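Basix Bench Top Enamel, Grey, 284 ml

Product code: NK-32
Finish: satin
Suitable for: bare or primed metal, previously painted metal
Not suitable for: galvanised surfaces, food contact, anything that gets hotter than a radiator

Basix Bench Top Enamel is a one-coat brushing paint for metal bins, trays, shelving and tool stands. It is made for us by Nirkmont and comes in a small tin for touching up and for single items. It can be put on with a brush or a short-pile roller — spraying is not advised.

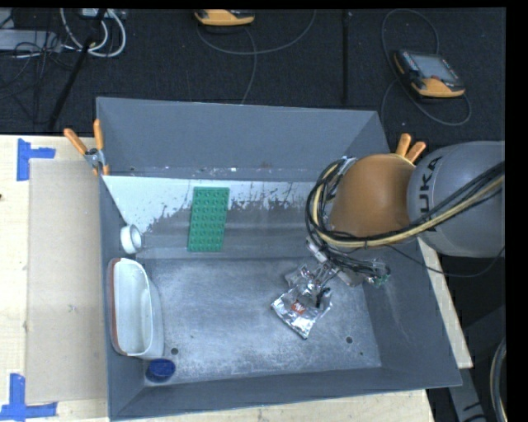
Preparation takes longer than painting and makes most of the difference. Wash the item with warm water and washing-up liquid, rinse it and leave it to dry fully. Old coating that has gone ragged and started flaking, like the pale patch on the sloped inside of the grey bin, should be scraped back until the edge is firm and then sanded smooth. Rub worn and scratched areas with medium paper and wipe off the dust with a damp cloth.

Stir the tin well. Apply one even coat and leave it for 6 hours before handling. A second coat can go on the next day if the old colour shows through. Do not paint below 5 degrees or outdoors in damp weather.

Clean brushes in white spirit. Keep the lid pressed down and store the tin upright.

Also in this range: Tsuji scraper with 25 mm blade, Basix metal primer, sanding sheets (pack of 32).

Order before noon for same-day dispatch from Monirthorpe. No deliveries on Sunday. Unopened tins may be returned with the receipt.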